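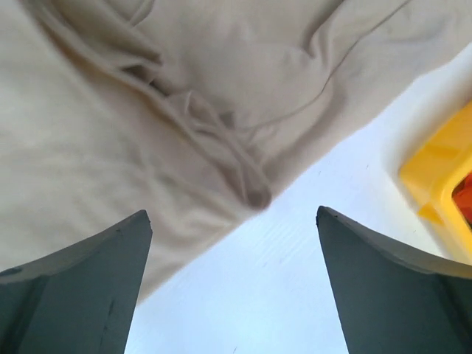 Beige cloth on a white table, with a yellow bin at the side.

The woman who runs the linen room at Skirkmont has been sold a folding method before. She has been sold several, and she keeps the leaflets in a drawer.

"Everyone has a system," she says. "Thirds, quarters, roll it, stand it on end. Then you hand them a big square cloth with a wrinkle in it and they go quiet."

Her complaint is with the step most guides skip. They begin with the cloth already flat. She says getting it flat is most of the job, and I wasn't sure I believed her until she gave me one to try. I found two corners. They were on the same side, but I had a twist in the middle and had to start over.

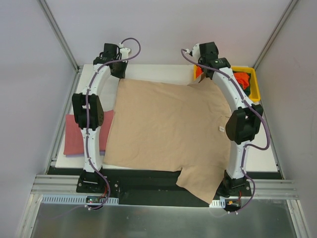 Page last changed: March, 4:10 p.m.

"Far corners first," she says. "Pull them apart, lay it down, and leave the middle alone. People pat the middle. It does nothing."

Does it matter? The Jusa course, which costs 90 dollars, promises a calmer home. She snorts at that. Skirkmont gets through nearly 800 cloths a month, and she doesn't feel calm.

I asked if wrinkles ever come out by smoothing alone. "Small ones, maybe. I wouldn't put money on it."

She does own an iron. She wouldn't say how often she uses it, and when I asked again she went back to the pile.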